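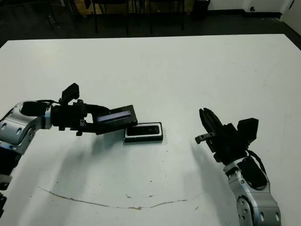

Urnureck，12月

第七章　到场排序与等待

7.1　问题的提出

前一章讨论了航路阶段的间隔保持。航空器在航路上按高度层和航迹分开，彼此的速度相近，管制员的主要工作是发现交叉点上的冲突并提前解决。进入终端区以后，情况有所变化。来自不同方向的航空器要在有限的空间内下降、减速，最后汇合到同一条五边上，一架接一架地落地。航路上可以用高度差解决的冲突，到了五边上只能用前后距离来解决。

因此，到场排序要回答的问题可以写得很简单：给定一组将要到达的航空器，以什么次序、在什么时刻让它们通过跑道入口。难处在于这个答案要在信息不完整的时候给出，给出以后还要不断修改，而每一次修改都会影响管制员和机组的工作负荷。

本章以Nustwood机场的终端区作为贯穿各节的案例。该机场有两条跑道，其中一条主要用于到场，另一条主要用于离场，高峰时段也可以接收部分到场航班。到场航空器从几个走廊口进入终端区，其中最繁忙的是东侧的Jiang点。案例所用的运行日共有到场航班194架次，其中约53架次在进入终端区前后执行过盘旋等待。学习本章时，读者可以反复回到这组数据，考虑哪些等待是难以避免的，哪些等待可以通过更早的安排换成航路上的减速。

7.2　几个基本概念

跑道到场容量。指在给定的天气、跑道构型和间隔标准下，单位时间内一条跑道能够接收的航空器数量。它取决于一串具体条件：前后机的尾流类别、五边速度、跑道占用时间、快速脱离道的位置，以及离场航空器是否需要插入到场间隙。同一条跑道在上午和下午的容量可以不同，在干跑道面和湿跑道面上也可以不同。教材和手册中给出的容量数字，都应当连同它的条件一起阅读。

预计入口时刻。指在不受其他航空器影响的情况下，某架航空器按照其飞行计划、当前位置、性能和高空风预报飞抵跑道入口的时刻。它是预测值，随雷达或其他监视数据的更新而变化。距离越远，误差通常越大。

计划入口时刻。指排序完成后分配给该航空器的时刻。计划入口时刻与预计入口时刻之差，就是这架航空器需要吸收的延误。差值为零，表示它可以不受干预地飞行；差值为正，表示需要减速、延长航径或者等待；差值为负，表示希望它提前，这只能在性能和限速允许的范围内小幅实现。

排序范围。指从跑道入口向外，航空器开始被纳入排序计算的距离或时间。范围取得小，预测准确，可用来吸收延误的航程却很短。范围取得大，吸收延误的手段更多，但远处航空器的预测不可靠，而且起飞机场较近的航班可能在排序范围以内才离地，会打乱已经形成的次序。

冻结范围。指次序一般不再改变的区域。航空器进入冻结范围后，排序工具只更新时刻，不再主动交换前后位置。管制员仍然可以人工修改，例如在前机复飞或者机组报告特殊情况时。

这几个概念在后面各节中都要用到。初学者容易混淆预计入口时刻和计划入口时刻，阅读工作单时应先看清所列的是哪一个。

7.3　先到先服务及其修正

最自然的排序规则是先到先服务，即按照预计入口时刻的先后安排次序。这条规则易于理解，各航空公司也容易接受，在交通量不大时几乎不需要任何修正。

交通量接近容量时，先到先服务的缺点开始显现。尾流间隔与前后机的类别组合有关：重型机在前、轻型机在后时，所需的间隔较大；次序颠倒过来，所需的间隔较小。如果一串航空器中重型机和轻型机交替出现，大间隔就会反复出现，跑道的实际接收能力随之下降。把类别相同的航空器适当归并，可以减少大间隔的次数。

归并意味着有些航空器要让出自己原来的位置。让出多少是可以接受的，需要由规则来限定。通常的做法是规定每架航空器偏离原次序的最大位数，在这个限度以内寻找总延误较小的排列。限度取得过大，理论上的收益会增加，但机组会收到先加速、后减速的矛盾指令，管制员也要花费更多的时间来交换相邻航空器的位置。Nustwood的到场管理工具Garkumeo把最大偏移设为两位，并且只允许在冻结范围以外交换。

除了尾流以外，以下因素也会使实际次序偏离先到先服务：

一、紧急和优先航空器。宣布紧急状态的航空器、执行医疗任务的航空器以及当地规定的其他优先对象，应当插入到适当位置，其后的航空器依次后移。

二、燃油状况。机组报告最低燃油时，管制员应当让其了解预期的延误，并避免再增加延误。最低燃油报告本身不等同于紧急状态，两者的处置程序不同，参见第九章。

三、走廊口的负荷。某一走廊口的等待空域已经占满时，可以先放行该走廊口的航空器，以便为后续航空器腾出高度层。

四、离场需求。跑道混合使用时，到场之间需要留出供起飞使用的间隙。间隙的数量和位置由塔台与进近协商确定，协商结果应当尽早输入排序工具。

7.4　吸收延误的手段

延误可以在三个位置吸收：地面、航路和终端区。地面延误在起飞机场实现，航空器尚未开车，燃油消耗最少，但它依据的是很早的预测。如果目的地机场的天气比预报好，已经执行的地面延误无法收回，跑道上会出现空闲的时段。地面延误属于流量管理的内容，将在第十章讨论。

航路上的主要手段是调整速度。在巡航阶段把速度降低一个不大的量，保持足够长的时间，可以吸收几分钟的延误。它要求上游管制单位配合，有时还要跨越几个管制区传递要求。速度指令应当在航空器进入下降以前发出，因为下降剖面一旦由飞行管理系统计算完毕，改变速度就会改变下降顶点，机组需要重新规划。

终端区内的手段包括雷达引导、点融合航线和盘旋等待。

雷达引导最灵活。管制员通过改变航向来延长或缩短航径，使前后机之间的距离达到所需的数值。它的代价是管制员的通话量大，机组难以预知剩余航程，下降剖面往往不连续。

点融合航线把延长航径的部分预先画在图上。航空器沿着与融合点大致等距的弧线飞行，间隔足够时由管制员发出直飞融合点的指令。指令的数量少，剩余航程容易估计。它需要较大的空域，弧线的容量也有限，弧线飞满以后仍然要依靠等待。

盘旋等待是最后的手段，也是最稳妥的手段。等待航线的形状、入航方式、速度限制和高度层都有公布的标准，机组熟悉，管制员只需管理好高度层的进出。它的主要缺点是时间上的粒度较粗：航空器在等待航线上所处的位置不同，脱离后到达定位点的时间也不同。管制员应当提前给出预计进近时刻，使机组可以自行调整最后一圈的长度。

选用手段时，一般先考虑航路减速，再考虑终端区内的航径延长，最后使用等待。这个次序是一般原则，不能机械套用。例如雷雨覆盖了引导空域时，航径延长无法实施；上游扇区已经饱和时，减速会使后机与前机的间隔问题转移到上游。遇到这类情况，应当由进近席位与区调席位共同确定延误放在哪里。

7.5　跑道前的压力

有一个现象值得在本章开头说明。如果把延误全部在远处吸收完毕，让每一架航空器都恰好按照计划时刻到达走廊口，那么预测中的任何偏差都会直接变成跑道上的空隙。前机比预测快了一些，后机又比预测慢了一些，两者之间多出来的距离无法追回。

为了避免这种损失，实际运行中会有意保留一小部分延误，放在终端区内吸收。这样在出现空隙时，总有航空器可以稍早转向五边。保留量多大合适，取决于预测误差的分布和跑道容量的利用程度。误差小，保留量可以小；需求远低于容量时，可以完全不保留。

Nustwood案例中执行等待的航班集中在早高峰，经由Jiang点进入的占了其中较大的一部分。早高峰的需求接近跑道容量，而该方向的上游航段较短，能够用于减速的航程不多。读者在完成本章习题以前，可以先在坐标纸上画出早高峰的需求曲线和容量线，两线之间的面积即为总延误。

需要注意，按这种方法求出的总延误不因个别航空器次序的交换而改变，前提是间隔标准不随次序变化。考虑尾流类别以后，这个前提不再成立，容量线本身也会随次序移动。7.8节给出相应的计算方法。

7.6　席位与信息

到场排序涉及的席位至少包括区调、进近、五边和塔台。交通量较大的单位设有专门的流量或排序席位，负责维护次序表，但不直接指挥航空器。各席位看到的次序表应当一致。次序发生变化时，变动的航空器应当在显示上有所区别，直到相关席位确认。

次序表上每架航空器至少列出以下内容：航班呼号、机型和尾流类别、走廊口、使用跑道、计划入口时刻、尚需吸收的延误。有的系统还显示建议速度或者建议航向。建议只是工具的计算结果，是否采用由管制员决定；不采用时，应当考虑次序表是否需要相应修改，以免后续建议建立在错误的前提上。

跑道方向改变时，次序表需要重新计算。应当指定最后一架使用原方向的航空器和第一架使用新方向的航空器，并把两者通报各席位。在这两架航空器之间，通常要留出比平时更大的间隔。

本章以下各节安排如下。7.7节介绍预计入口时刻的计算和误差来源，7.8节讨论尾流类别与排序的关系，7.9节给出等待空域高度层管理的程序，7.10节讨论复飞航空器的重新插入。章末附有习题和一份空白的次序表，供课堂模拟使用。

预习题

1．某走廊口的航空器在进入排序范围时，预计入口时刻与计划入口时刻相同，进入冻结范围时两者出现了差值。试列出可能的原因。

2．说明为什么在冻结范围以内不宜频繁交换次序，并指出在什么情况下仍然必须交换。

3．设跑道容量不变，早高峰的需求曲线整体后移。总延误是否改变？等待空域的最大占用数是否改变？

4．点融合航线与盘旋等待相比，在管制员通话量和空域需求方面各有什么不同？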